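Pick and place, part 2: bottles and cans
Staden Robotics Club – build notes

Read part 1 first if your arm isn't homed yet. Everything below assumes it is, and that the club laptop can see it.

What you need: the arm, gripper fingers on, a couple of soda cans, one water bottle. Cap on tight please.

1. Power up, wait for the beep. Load the Wirnetti profile, not the old Bangash one – the old one has the wrong finger length and will hit the table.

2. Set speed to 60. You can go up to 200 later, not on a first run.

3. Cans at the back, standing. Leave space between them. Bottle goes nearer to you, on its side.

4. Jog down over the bottle slow. Aim for the base end, away from the cap. Fingers either side, then close in small steps. Stop when the plastic just starts to give.

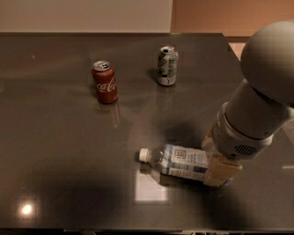 Page last changed: Monday, 4:10 pm, by Anum Rind

5. Save the pose as GRAB_LOW. Same name every time or the script wont find it.

6. Lift straight up, short move, hold for 2 seconds. If it slips, go back to step 4 and close one more step. Don't fix it by going faster.

7. Cans next. Different grip, come down from above and open the fingers wide first. Red one before the other, its easier to get at.

Shiny table = bad depth readings. We lost almost a whole session to this. If the bottle height comes back negative, turn off the light over the table and re-scan. Or type the height in by hand, fine for practice, not allowed at Urnimton.

Log every run in the sheet, misses too. Part 3 is the drop-off bin.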